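How to Read a Board Skills Matrix Without Being Fooled by It

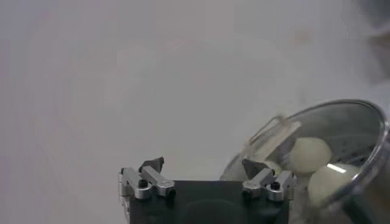

Page last changed: 9 February 2019

A skills matrix is the grid in a proxy statement or annual report with directors' names down one side and talents across the top. Most of them are nearly useless as published. A few tell you something if you do a little work. Set aside an evening and have the company's last two proxy statements open.

1. Count the checkmarks before you read the headings.
Take the number of directors, multiply by the number of skills, and see how much of the grid is filled. Negussie had 11 directors and 12 skills in its last filing, so 132 boxes, and 88 of them were checked. When two-thirds of a grid is full, the grid isn't sorting anybody. I would stop trusting it right there and use it only as a list of claims to test.

2. Look for a definition of each skill.
There should be a note under the table saying what earns a check. "Technology" might mean the person ran a software business, or it might mean they sat on the board of a company that bought some. If there's no note, assume the loose meaning. Gidari prints a definition for every column, and its table got noticeably thinner the year it started.

3. Check each claim against the biography.
Go one column at a time. For every check, find the job in the director's bio that supports it, and write down the job title and the year it ended. Cross out any check you can't match. Be hard on "risk management" and "strategy," which every executive can claim. Be harder on anything with "digital" in it.

4. Compare with last year.
Put the two tables side by side. New columns deserve suspicion, especially when they show up right after a bad year in that exact area. Umow added a cybersecurity column in October, after its data breach, and checked it for five sitting directors. Their bios hadn't changed by a word.

5. Find out who filled it in.
Usually the directors rated themselves on a questionnaire. Some filings admit this in the governance section. Ratings by an outside firm sound better, but look at who hired the firm and whether it also does the director searches.

6. Look for the empty boxes.
A column with a single check means one person carries that subject. See when that person's term is up. At Ritelell the only director with any experience in plant operations was already past the retirement age in the bylaws, and the filing said nothing about a replacement.

7. Write your question.
Pick the weakest column and ask about it in writing before the annual meeting. Keep it under 100 words and name the column. "Which past job supports this check?" is hard to answer with a speech. If you get back a paragraph on the board's "broad mix of perspectives," count that as a no and vote accordingly.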